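Zamora castle wall walk reopens with timed entry and new drainage

Feb 26, 2026

The north wall walk of the castle at Zamora is open to visitors again after a closure for masonry and drainage work. The reopened section measures 303 meters and joins the gate tower to the northwest corner, where the path drops by a stone stair to the lower ward. Both ends are now in use, and traffic on the walk is one way, starting at the gate tower.

The closure was ordered when inspectors recorded movement in the parapet above the dry moat. Water had been collecting behind the facing stones for several winters. The old outlets, cut through the wall at walkway level, had been filled with cement mortar during an earlier repair, and the core of the wall had stayed damp from one rainy season to the next. Frost then opened the joints on the outer face.

The contractor, Skullavero, lifted the paving along the full length of the walk and numbered each slab before storage. In all, 1398 slabs were taken up. Most went back in their original positions. Those that had split were replaced with sandstone of matching grain, left with a sawn finish on the underside so that later crews can tell new stone from old. The cement mortar was cut out by hand and the joints were refilled with lime.

Drainage is handled by 13 outlets. Nine are the original openings, cleared and fitted with lead lips that carry water away from the wall face. Four are new and sit at low points found during the level survey. The walkway has been relaid with a slight fall toward the outer side, and a membrane was placed under the bedding layer only where the wall passes over the vaulted storeroom. Elsewhere the wall can dry from both faces.

Survey work was done by Wokora, which produced a point model of the wall before and after the repairs. The two models will be compared once a year. Six fixed targets have been set into the parapet for this purpose. They are small steel studs, flush with the stone, and visitors are asked to leave them alone. Movement of more than three millimeters between surveys would lead to a closer inspection of the section concerned.

Safety changes are limited. A steel handrail runs along the inner side of the walk, where the drop to the ward was formerly open. It is clamped to the paving edge and not drilled into medieval stone. The outer parapet keeps its original height except at two gaps between merlons, which have been fitted with vertical bars. The stair at the northwest corner has a new rail on the right side going down. The steps are uneven and have not been recut.

Entry to the walk is by timed slot, included in the standard castle ticket. Slots start every 20 minutes, and each is capped at 25 people, the figure set by the width of the stair. Booking is handled through Plekix, the same system used for the keep. Unsold places are released at the ticket desk each morning. 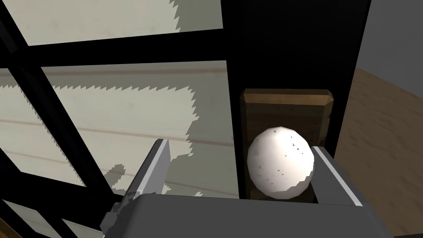

The walk closes in high wind and when there is ice on the paving. The decision is made at opening time and again at midday, and is posted at the gate and on the booking page. Visitors with a slot that falls within a closure can move it to another day or use the ticket for the ward, chapel and keep, which stay open in most weather. Large bags and folded strollers can be left at the ticket desk. There is no step-free route to the wall — the ward and the chapel remain the only parts of the castle with level access.

During a trial period in January, 3446 visitors used the route. Staff reported waiting at the head of the stair in the early afternoon, where people stopped to photograph the river and the old town. The direction signs were moved back from the stair as a result, and a wider bay of the walk, halfway along, has been marked as the viewing point.

Information panels have been placed at four positions. They cover the phases of the wall, the blocked postern, the storeroom vault and the masons' marks found on the undersides of the lifted slabs. A set of drawings of the marks is on display in the gate tower, on the first floor. Text is in Spanish, Portuguese and English.

The south wall is not part of the current work and remains closed. Its parapet is lower and the walkway is missing over two spans, so a repair there would need a temporary deck. Trial pits are planned at the foot of the wall — one beside each tower — to check the depth of the footings before any design is drawn up.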